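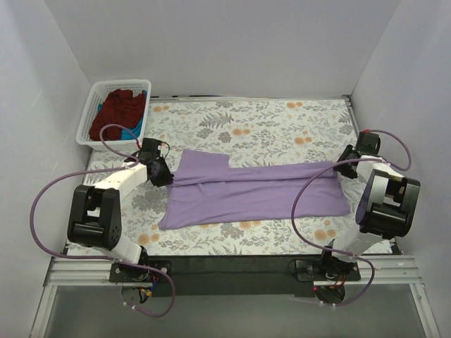
Figure 1. Purple garment folded lengthwise on a floral mat.

Does daily mood logging help students? A small study of the Lurkamell diary at Bardale College
Applied Psychology, second-year group project
Submitted 7 December 2022

Summary

Our college wellbeing service has recommended a mood diary called Lurkamell to students on its counselling waiting list since February. The leaflet that goes with it says that daily logging "builds insight and lifts mood". We wanted to know what the second half of that sentence rests on. We asked 60 students to keep the diary for four weeks, gave them a short questionnaire at the start and at the end, and interviewed nine of them afterwards. Average mood scores went up a little. We do not think this shows that the diary lifts mood, and most of this report is about why.

1. Background

Keeping a written record of mood is an old idea in counselling. A client notes down how they felt, what was going on at the time and sometimes what they were thinking, and brings the notes to the next session. The record gives the two of them something to talk about that is less slippery than memory.

Lurkamell takes the record and drops the session. Each evening the student gets a reminder, picks a face from a row of faces, moves a slider and can add a note if they want to. At the end of the week there is a line graph. No counsellor sees it unless the student chooses to show them.

This seemed to us a big change to pass over without comment. The leaflet says the diary is "based on techniques used by therapists", and in a loose way that is true, but a thermometer is also used by doctors and does not bring your temperature down. We read what we could find in the library on self-monitoring without support. Some papers reported small benefits, several reported none, and a few raised the worry that people who already brood may brood more when prompted. Many had no comparison group. We did not find anything that would justify the wording in the leaflet, although our search was limited to what the college subscribes to.

The firm behind the diary, Purnero, has an evaluation on its website. It runs to two pages and gives a percentage of users who "felt more in tune with themselves". It does not say how many users were asked, how they were chosen, or how many had stopped using it by then. We wrote to ask. The reply thanked us for our interest and attached the same two pages.

2. What we set out to find

Our first question was whether students who kept the diary for four weeks would report better mood at the end than at the start. Our second was whether they would keep it up. The third, added after a discussion with our supervisor, was whether they could tell us anything about their own mood that they had not known before. We added it because "insight" is the leaflet's other promise and nobody in the group could agree on how to put a number on it.

3. Method

Participants were recruited through posters in the Chauke Building and through a message on the first-year and second-year course pages. Everyone who took part was over eighteen. We did not recruit from the counselling waiting list. The ethics form would have taken longer than the project, and we were not comfortable asking people who were waiting for help to try something we doubted. This means our sample is not the group the diary is being recommended to, and that should be kept in mind all the way through.

The questionnaire had items on mood, sleep, concentration and worry, each answered on a five-point scale. It was adapted from one used in last year's methods module. It was not a clinical measure and we did not use it to screen anybody. A sheet with contact details for the wellbeing service, the out-of-hours line and local GP surgeries was given to every participant at both meetings.

Participants used Lurkamell on their own phones. We asked them to log once a day, in the evening, and not to change anything else on our account. At the end they exported their entries and sent us the dates and slider values only. Notes stayed with them.

Interviews lasted as long as the participant wanted, which in most cases was the length of a cup of tea. We took written notes and did not record. Two of us read through the notes separately and marked anything that came up more than once, then compared.

There was no control group. We planned one. The idea was that half the participants would keep a plain diary of what they had eaten for lunch, which would have given us people doing a daily task with no mood content. Recruitment was too slow for that and we had to choose between two very small groups and one ordinary one. With hindsight we chose wrong. Even two small groups would have let us say something about the main question, and as it is we can say very little.

4. Results

4.1 Mood

The average mood item rose slightly between the first and second questionnaire. Sleep also rose slightly. Concentration did not move and worry went down by an amount so small that we would rather not give it a direction. The mood change passed the usual significance test and the others did not. We ran four tests and one came up, and we would ask readers not to get excited.

4.2 Keeping it up

We received about 1,000 entries. If everyone had logged every evening there would have been a good many more. The first week was nearly complete. After that the line falls steadily, with a short recovery in the last few days, which was also when we sent the email asking people to come back for the second questionnaire.

A number of entries had plainly been filled in late, several in a row within a minute or so of each other. The diary lets you do this and draws the same smooth graph either way. We took those out and were left with 900. All the slider figures in this report use the smaller set.

4.3 Interviews

The nine people we interviewed had mostly kept going to the end, so they are likely to be the keener ones. Even so, the picture was mixed.

Several liked having a fixed point in the evening. One described it as "a full stop on the day" and said she might carry on. Another had noticed that his low evenings came after late shifts. He then added that he had known this already, but it was nice to have it confirmed by something that was not his mother.

Others found the reminder a nuisance. One participant said that on a perfectly decent day being asked how she felt made her go looking for something wrong. A different participant said almost the same thing in other words. We do not want to make too much of two people, but this is the very effect that some of the papers warned about, and the leaflet is silent on it.

We asked everybody whether they had learned something about themselves. Most said yes. When we asked what, the answers got vague. This may be a fault in our interviewing. It is a hard question to be asked by someone from your own year with a clipboard.

5. Discussion

Mood went up, and the simple reading is that the diary works. We can think of at least four other readings and cannot rule out any of them.

The first questionnaire was filled in during the week of two coursework deadlines. The second was filled in when there were none. Any student could have told us what that would do to the scores, and we should have picked different weeks.

People who sign up for a study when they are feeling low will tend to drift back towards their own normal whatever they do in between. Participants also knew what we were studying, and many of them knew us. It is polite to tell a fellow student that things have improved. And those who dropped out did not fill in the second questionnaire, so if the diary made someone feel worse and they stopped, they have vanished from our average.

On keeping it up, our figures are less open to argument. A tool that depends on daily use was not used daily by a willing group who had agreed in advance to do it. We would expect people on a waiting list, with more on their minds and no one chasing them by email, to do no better.

None of this shows that Lurkamell is harmful or useless. Some people enjoyed it. If it were described as a place to keep notes while you wait, which you could then take to your first appointment, we would have no quarrel with it. Our objection is to the word "lifts", and to the risk that a student who logs for three weeks and feels no better will conclude that help does not work on them.

6. Limitations

We have mentioned most of these already. The sample was made up of volunteers, largely from psychology courses. The questionnaire has not been properly validated. Four weeks is short. Phones differed and some participants had trouble exporting their entries, so a few sets arrived as screenshots and were typed in by hand. We checked those twice.

It should also be said that we began this project doubtful and ended it doubtful. We tried to guard against this by writing down our predictions before we looked at the data. One of them, that mood would not change at all, was wrong.

7. Recommendations

The wellbeing service should reword the leaflet and take out the claim about lifting mood until there is better evidence for it. It should add a line saying that it is fine to stop if the diary is making you dwell on things, and give the phone number next to that line instead of on the back.

Anyone repeating this study should have a comparison group, even a small one, and should look at the deadline calendar before fixing the dates. They should try to reach the people who drop out. We sent ours one email and left it there.

Copies of the questionnaire, the information sheet and the interview questions are in the appendices. Slider data are held on the department drive and will be deleted once the project has been marked.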